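Ticket 728 – Resitz, packing table
Subject: box 61, power cable, nothing else in it??
Opened by: Tia Hollis
Assigned: Maximiliano Ibarra
Priority: normal (Poppy says high, leaving it normal for now)
Status: waiting on stores

9:10 Tia
Box 61 is on the packing list as cable + adapter + printed sheet. Opened it at the table to tape it up properly and there's the power cable and I can't find the rest. Didn't seal it. Holroyd order, supposed to go out with the other four on the afternoon truck.

9:25 Maximiliano
Is it the right cable at least? List says black, 5 ft, for the Bomby unit. Check under the flaps too, sheets get stuck up there when people fold them back in a rush. Also which table, I have two down as packing.

9:40 Tia
Table with the green cloth. Checked the flaps, no sheet. Cable is black. Didn't measure it, will do. There's a label on the cloth that I thought came off the box but the box number is on the side already so maybe not ours. Leaving it where it is til someone says.

9:52 Maximiliano
Leave the box as it is please. Don't recoil the cable, Holroyd complained last time about kinks.

10:05 Tia
Picture below. Flaps open, havent touched the cable. 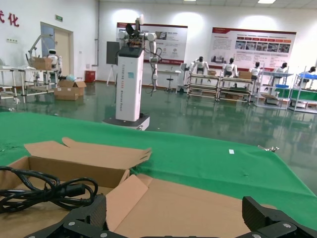

Box 61 open, green cloth beyond it, cable in the left corner.

10:20 Maximiliano
OK thanks. Coil looks fine to me, several loops, no need to redo it. Rectangular plug, matches the type on the list. So cable stays in. The white label over on the right, can't read it from this. Tia can you read it off and put the number here.

I do see boxes on the floor by the white table, and more on the shelf carts. Has anybody looked in those for the adapter? If two got packed in one box then some other box is heavy.

10:34 Poppy Cheetham
Had the same thing in April with a Skamham order. Adapter was in the box before it, number 60, whoever packed had both open side by side. Try 60 first. Then 62.

10:50 Tia
60 is already taped. OK to cut it open?

10:52 Maximiliano
Yes. Retape and initial it.

11:15 Tia
Cut 60. Two adapters in it, two sheets. So Poppy was right. Moved one of each over to 61. Label on the cloth is a spare for 60, printed twice, binned it. Cable measured, 5 ft, good.

11:20 Maximiliano
Great. Before you close up – adapter goes in the right side, away from the plug, sheet on top flat. Weigh both boxes again and update the list, the old weights are wrong for 60 and 61 now.

11:48 Tia
Weights updated for both. 60 retaped, initialed. 61 not taped yet, tape gun is empty and there's no rolls on the cart. Asked stores (Hayley Dawber) for more.

12:05 Kirsty Hartley
Can we stop having two boxes open at once on that table. Pack one, tape it, then open the next. Will put it on the sheet by the door.

12:10 Maximiliano
Agreed. Keeping ticket open til 61 is taped and on the truck. Hayley, need the tape before 2 pls.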